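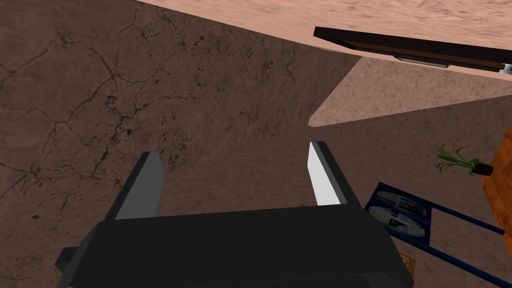
Brown floors in a rental

How do I stop chairs and a heavy bookcase marking a rental floor?

Posted by Lakshmi Pillai

Moving into a unit in Burkstead in November and the whole living area is hard floor, a mid brown colour. My last place was carpet so I have never had to think about it. The condition report lists three scratches near the balcony door and says the rest is good. I have a dining table with four chairs, a couch on metal feet and a bookcase that weighs 118 kg loaded, going by what the removalist wrote down last time. The bond is more than I can afford to lose. The agent said "just use rugs" and wouldn't say what kind. I don't know if the floor is timber or laminate and she didn't either. What do people use, and do I need to do anything before the furniture goes in?

Emiliano Saavedra

Take your own photos before anything is carried in, with the lights on and the blinds up, and email them to the agent the same day. Get the three scratches close up with a tape measure beside them. I lost $260 at a place in Enley over a dent that was there when I moved in, and the only photo on file was taken from the doorway.

For the chairs, use felt pads that screw or nail in. The stick-on ones slide sideways in warm weather and the glue picks up grit, and then you are sanding the floor every time you sit down. If the chair legs are metal tube you want the push-on caps with felt in the base. Check them every couple of months.

Empty the bookcase before it is moved. Two people lift it, don't walk it corner to corner. Put a strip of hard-backed felt under each side panel so the weight is spread out. If you want to fix it to the wall you need to ask the agent in writing first.

Rugs are fine but check the underlay. Some rubber-backed mats leave a yellow shadow on a finished floor and it doesn't clean off. Look for one that says it is safe for hard floors, and lift it now and then.

Abla Chamoun

Don't use a steam mop until you know what the floor is. If it's laminate the joins swell up. Damp microfibre is enough.

Ju-won Choo

We have Mimadell pads on our chairs and they have been ok. Bought a bag in a size too small first so measure the legs. Also put a mat at the front door, most of our scratches came from grit on shoes and had nothing to do with the furniture.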